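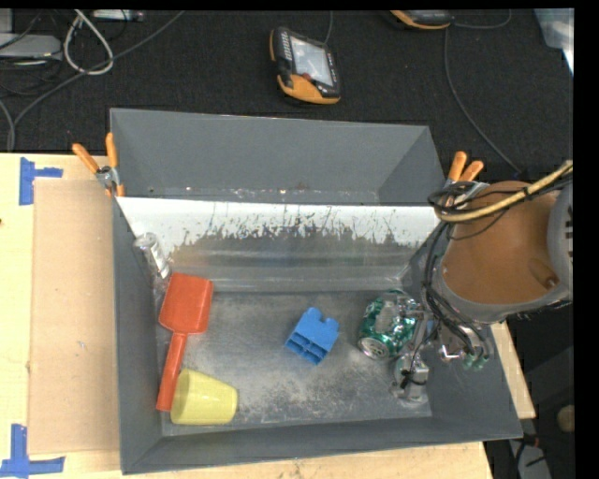
Elba Zúñiga, Product Editor

Teixeira Beach and Sandbox Shovel

I've been wanting to put the Teixeira on its own page for ages, and now that Fikthorpe has finally sent us the new batch I get to! It's a kids' digging shovel, one piece from tip to handle, and it moves real sand. My two took theirs to the lake at Irnmont last November (yes, in coats) and dug a moat deep enough to lose a boot in.

The handle is straight and long enough for two small hands, so a four-year-old can lean on it properly, and the whole thing weighs 160 grams. I love that it still works for a bigger kid who has Serious Plans for a canal system. Rinse it under the tap when you get home and hang it by the back door.

Details
Length: 355 mm
Weight: 160 g
Ages: 3 and up
Item number: 684
Sold singly or in class packs of 50

The class pack comes in a plain carton with no inner bags, and schools that already have the Zultavis storage rack can stand the shovels upright in it, handles up. If your rack is the older model with the narrow slots, they'll fit, but you'll need to use every other slot.

What it's good for: damp sand, garden soil, gravel paths, light snow. It isn't made for prying up rocks or chopping at frozen ground, so please keep a metal spade around for that.

Orders in by noon Thursday go out the same week. Replacement shovels for class packs can be ordered one at a time under the same item number.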